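Clorevby T2 trip logger - quick review after one winter and a bit

2022-09-28

Bought this back in July to keep a track of where the kayak goes. Been using my phone in a dry bag up till then, which is fine until you need to look at it. Wet fingers, screen won't respond, you drift into the mangroves. So. Proper GPS logger, clips on the rail, no screen to speak of, just two buttons and a light.

Paid $69 on special. Would not have paid full price, and you'll see why.

Setup. Not great. The desktop program is called Brallgate and it looks like something off an old office PC. Wouldn't see the unit at all on my first cable. Second cable, straight away. The one in the packet was the dud, so try another before you send it back. Once it's talking you set the logging interval and that's basically it. I have it on 12 seconds. Any tighter and the file gets silly long for a paddle, any looser and it cuts the corners off every bend in the creek.

Battery is the good bit. Full day up the Gimon and back, left it running on the drive home by accident, still going when I parked the trailer. Charging is slow though. Overnight job.
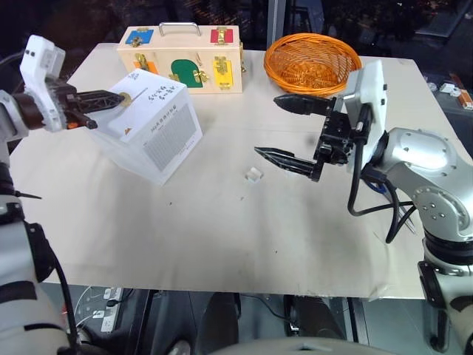

White plastic box with handwriting on top

Accuracy. Open water, spot on. Under trees it wanders a fair bit. Had me paddling through somebody's paddock near Moynihan, which I would of noticed. Couple of stray points you can delete in the software, but one at a time, no way to grab a bunch. Painful.

Storage is meant to be 100 tracks. Haven't filled it. There's also a cap of 1,000 waypoints, more than I'll ever use, I mark the ramp and the good lunch spots and thats about it.

Exporting - this is where I got cranky. It'll do .gpx no worries. The .kmz export drops your track names and calls everything "Track". Every single one. If you're sharing with mates you have to rename them all by hand or nobody knows which river they're looking at. I emailed Clorevby, got a polite reply saying it's on the list. Still waiting.

Clip is solid. Rolled the boat at the Moynihan bar (my own fault, side on to a wave, should know better) and the logger was still on the rail and still blinking. Put a leash on it anyway. It doesn't float, says so in very small print on the last page of the manual.

Buttons are too close together. With gloves on I've stopped a track when I meant to drop a mark, more than once. You don't get a beep, just a different colour blink, and in full sun good luck seeing it.

Would I buy again? At the special price yeah, probaly. At full price I'd look at a handheld with a real screen. Fine for anyone who just wants the line on the map afterwards and doesn't mind a bit of mucking about on the computer.

Three and a half out of five. Four if they fix the names.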